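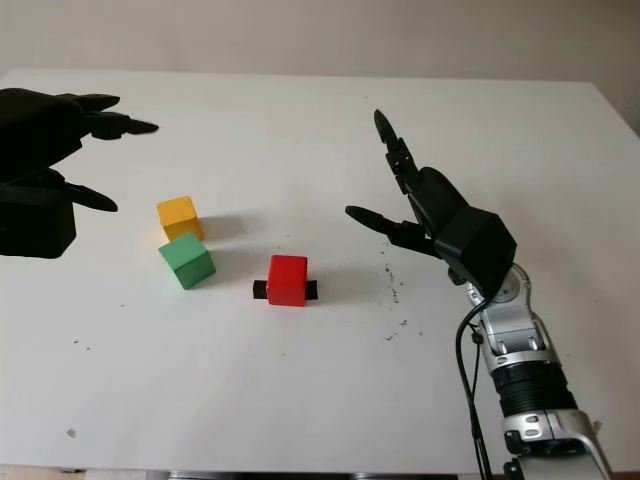 Birnik Wooden Cubes
Item 1287
Made in Presville by Plaleneck

A cube has six sides, all of them the same, and we have still managed to write a whole page on it. Birnik cubes are solid wood, painted in one color per cube, and sold loose so you can build the set you want. Yellow is the best seller. We have stopped asking why.

They have no letters, no numbers and no farm animals. They don't light up or sing. Several customers have written in to ask where the batteries go, and we wrote back as kindly as we could.

What people do with them
Stack them, mostly. Then knock them over, which takes less training. Teachers buy them for sorting and color games, and a fair number end up on office desks, where grown adults line them up during phone calls. Sirkka Harju, who designed the cubes, keeps hers on a windowsill and gets testy if you move one.

Edges and finish
The edges are eased just enough that stepping on one in the dark is a bad moment and not a medical event. The paint is water-based and fairly flat, so the cubes grip each other a little when stacked. Grain may show through on some faces. It's wood. It does that.

Sizes
Small: 1.5 inches
Regular: 2 inches
Large: 3 inches, and heavier than you expect

Sizes stack together, with large on the bottom if you want our advice, or large on top if you have time to spare.

Colors
There are 9 in the current range. The old mustard was dropped in February after being returned too often as "a dirty yellow." We have 143 mustard cubes left, and anyone who wants one can have it free with an order. Write "mustard" in the notes box.

Care
Wipe with a damp cloth. Keep out of the dishwasher, the bathtub and the dog.

Ordering
Single cubes ship in a plain paper sleeve. Schools and other large buyers should write to Shiuli Bandara, who handles anything over 2000 cubes and will ask, politely, where you plan to put them. The lidded Herath storage box is sold separately and holds the small and regular sizes. Large cubes fit too, if you leave the lid off.

Page last updated January 21, 2019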